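Gellum Standmixer im Test: laut, schwer, brauchbar

Mein alter Mixer ist im Januar mit einem Geruch nach verschmortem Gummi verschieden, mitten in einer Kürbissuppe. Seitdem steht der Gellum in der Küche, und ich habe mich an ihn gewöhnt wie an einen Nachbarn, der Posaune übt.

Der Aufbau geht schnell: Sockel hinstellen, Krug drauf, nach rechts drehen, bis es klackt. Die Anleitung widmet diesem Klacken eine ganze Seite und der Reinigung der Dichtung zwei Zeilen.
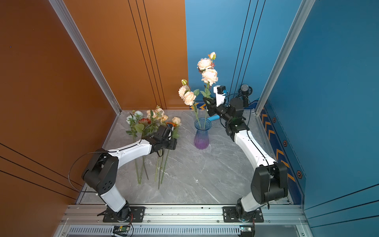 Gefrorene Himbeeren schafft er in 37 Sekunden, Mandeln brauchen etwas länger und klingen dabei nach Kiesgrube. Für Pesto ist der Krug zu breit. Die Hälfte vom Basilikum klebt oben am Rand und schaut zu.

Suppe kann er gut, solange man unter der Markierung bleibt. Ich blieb einmal nicht darunter. Die Dunstabzugshaube hat es mir übel genommen.

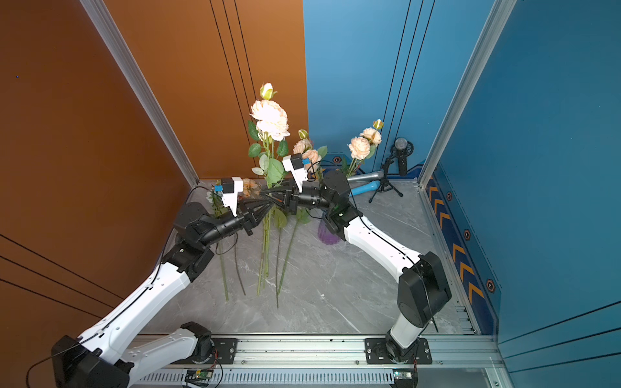
Passt er unter einen Hängeschrank? Mit aufgesetztem Krug nur, wenn darunter mindestens 60 Zentimeter frei sind, bei mir zieht er also für jede Mahlzeit um.

Zum Umziehen ist er leider nicht gemacht. Die Saugfüße halten auf der Arbeitsplatte wie verlobt, man muss jeden einzeln mit dem Löffelstiel überreden. 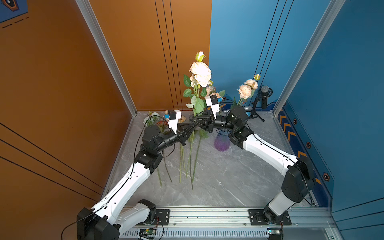
Reinigung und Zubehör

Warmes Wasser, ein Tropfen Spülmittel, 17 Sekunden auf kleiner Stufe – das meiste ist dann weg. Unter den Messern bleibt gern ein Rest Erdnussmus, der dort offenbar Wohnrecht hat. Der Stopfer ist ein Stück zu kurz, das Rezeptheft besteht zu zwei Dritteln aus Grünkohl.

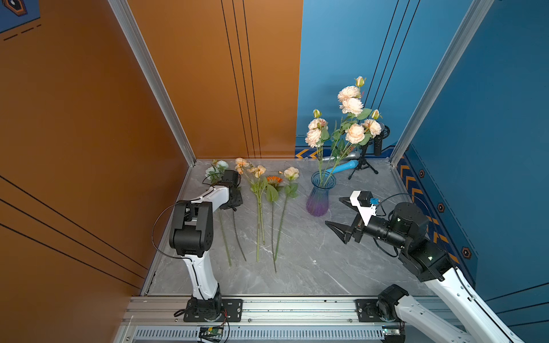
Zum Vergleich hatte ich den kleineren Erer ausgeliehen. Er ist leiser und hübscher, gibt aber bei Eiswürfeln auf und riecht danach gekränkt. Für rund 32 Euro weniger kann man das hinnehmen, sofern man keine Eiswürfel mag.

Ich behalte den Gellum. Vor acht Uhr morgens bleibt er aus, das war die Bedingung der Familie.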